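로봇 팔이 갑자기 멈춘 날

안녕! 지난번에는 로봇 손가락이 달걀을 어떻게 잡는지 얘기했지? 오늘은 좀 창피한 이야기를 해 볼게. 내가 로봇 팔을 고장 낼 뻔한 이야기거든.

나는 로봇 팔한테 여러 가지 동작을 가르치는 일을 해. 우리 작업실 이름은 폴리드스테드(Polidstead)이고, 지금 하는 프로젝트는 불로터(Buloter)라고 불러. 발음이 좀 웃기지? 나도 처음엔 '불러터'라고 잘못 말해서 한참 놀림을 받았어.

5월의 어느 오후였어. 팔 두 개한테 같은 동작을 계속 되풀이시키고 있었지. 팔을 뻗고, 손목을 돌리고, 다시 제자리로 돌아오고. 이걸 114번 하는 게 그날 숙제였어. 로봇이 하는 숙제인데 왜 내가 하품이 나는지 모르겠더라. 아무튼 103번째에서 한쪽 팔이 움찔움찔하더니 딱 멈춰 버린 거야. 손목은 공중에 떠 있는 채로!

컴퓨터 화면에는 이런 글이 떴어. "손목 관절 응답 없음." 쉽게 말하면 컴퓨터가 "손목아, 거기 있니?" 하고 불렀는데 손목이 대답을 안 한 거야. 선생님이 출석을 부르는데 대답이 없는 거랑 똑같아.

여기서 내가 실수를 했어. 어디가 걸렸나 보려고 손을 쑥 뻗은 거야. 그때 뒤에서 쿠르니아와티 소파쿠아(Kurniawati Sopacua) 언니가 소리쳤어.

"손 빼! 전원부터!"

깜짝 놀라서 얼른 손을 뺐지. 멈춘 로봇은 잠든 강아지처럼 얌전해 보이지만, 전기가 들어와 있으면 다시 움직일 수 있어. 끊겼던 신호가 갑자기 돌아오면 아까 하던 동작을 이어서 하려고 들 수도 있고. 관절 사이에 손가락이 끼면 정말 아파. 그래서 우리 작업실에는 제일 중요한 규칙이 있어. 만지기 전에 전원부터 끄기!

그런데 전원을 끄는 데에도 순서가 있어. 팔이 높이 들려 있을 때 전기를 뚝 끊으면 어떻게 될까? 로봇 팔의 관절에는 모터가 들어 있는데, 모터가 힘을 주고 있어서 팔이 버티는 거야. 힘이 빠지면 팔이 아래로 툭 떨어질 수 있어. 우리가 들고 있던 팔에 힘을 확 빼는 것처럼 말이야. (한번 해 봐! 책상에 부딪히지 않게 조심하고.) 그래서 언니가 움직이지 않는 긴 부분을 받침대로 먼저 받쳐 주고, 그다음에 내가 전원을 껐어.

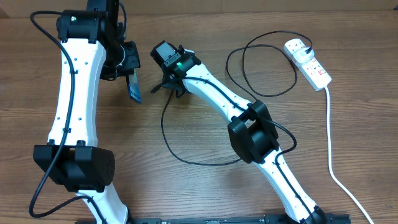
이제 범인을 찾을 차례야. 나는 모터가 고장 났다고 생각했어. 언니는 전선을 의심했고. 누가 맞았을까? 언니가 맞았어. 쳇.

로봇 팔의 전선은 우리 몸의 신경이랑 비슷해. 머리가 "손목 돌려!" 하고 명령하면 그 말이 전선을 따라 손목까지 가거든. 그런데 팔은 계속 구부렸다 폈다 하잖아? 전선도 같이 구부러졌다 펴졌다 하는 거지. 전선이 너무 짧으면 팔을 쭉 펼 때 팽팽하게 당겨져. 그럼 넉넉하게 길면 되겠네? 그것도 너무 길면 문제야. 축 늘어진 부분이 다른 데 걸릴 수 있거든. 그래서 관절 옆에는 동그랗게 여유를 조금 두고, 쭉 뻗은 부분에는 집게 같은 걸로 전선을 붙잡아 두는 거야.

우리 팔은 손목 쪽 커넥터가 조금 빠져 있었어. 커넥터는 전선 끝에 달린 플러그 같은 거야. 알고 보니 내가 그날 아침에 전선을 다시 정리하면서 여유를 너무 조금 남겨 둔 거 있지. 손목이 돌 때마다 전선이 조금씩 당겨졌고, 103번째에 드디어 "나 더는 못 해!" 하고 빠진 거야.

고치는 데는 11분이 걸렸어. 커넥터를 꾹 끼우고, 전선을 조금 더 풀어 주고, 집게로 다시 고정했지. 그리고 바로 빨리 움직이지 않고 아주 천천히 세 번만 움직여 봤어. 전선이 당겨지는 곳은 없는지, 어디 끼는 곳은 없는지 눈으로 계속 따라가면서. 두 사람 다 팔이 닿지 않는 곳에 서 있었어.

그다음 처음부터 다시 114번! 응, 1번부터 다시 했어. 중간에 멈춘 기록이랑 섞으면 어느 게 제대로 된 동작인지 헷갈리거든. 저녁을 아주 늦게 먹었지만 이번에는 끝까지 갔어.

집에 움직이는 장난감이나 만들기 로봇이 있는 친구들도 똑같이 하면 돼. 갑자기 멈추면 손부터 넣지 말고 스위치를 꺼. 벽에 꽂는 전원이라면 혼자 만지지 말고 꼭 어른을 불러. 뭔가 타는 냄새가 나면 만지지 말고 멀리 떨어져서 어른한테 바로 말해야 해.

그날 이후로 나는 전선을 정리하고 나면 언니한테 한 번 봐 달라고 해. 언니도 자기가 한 걸 나한테 보여 주고. 지난주에는 내가 언니가 빠뜨린 집게 하나를 찾아냈어! 얼마나 신났는지 몰라.

다음에는 로봇이 물건을 어떻게 '보는지' 얘기해 줄게. 궁금한 게 있으면 댓글로 남겨 줘.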